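Session 7: Installing packages and reading build errors

Work in the Konulo folder you cloned on Saturday. Run the install command once and wait for the prompt to come back. The log is long, often over 100 lines, and most of it is warnings. Scroll up to the first line marked as an error and start there.
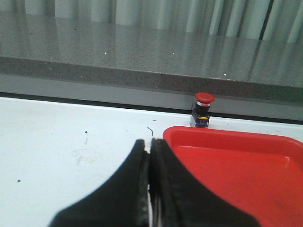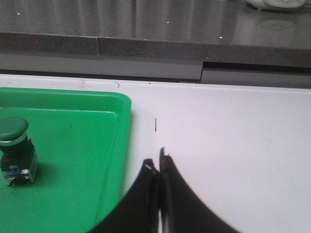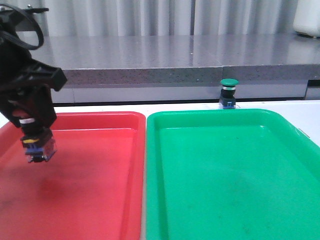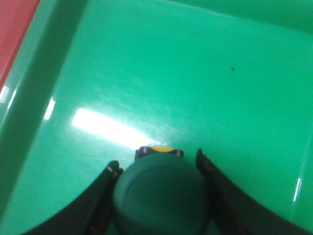
Should the lock file be committed?
Commit it with the rest of the project. It records the exact version of each package, so everyone who installs Konulo gets the same set.

The modules folder stays out of the repository - check that it is listed in your ignore file before you push. If the build stops with code 302, the Brelusero plugin is missing from the config. Add it, save and build again.

For next time: read the Jesier notes on version ranges.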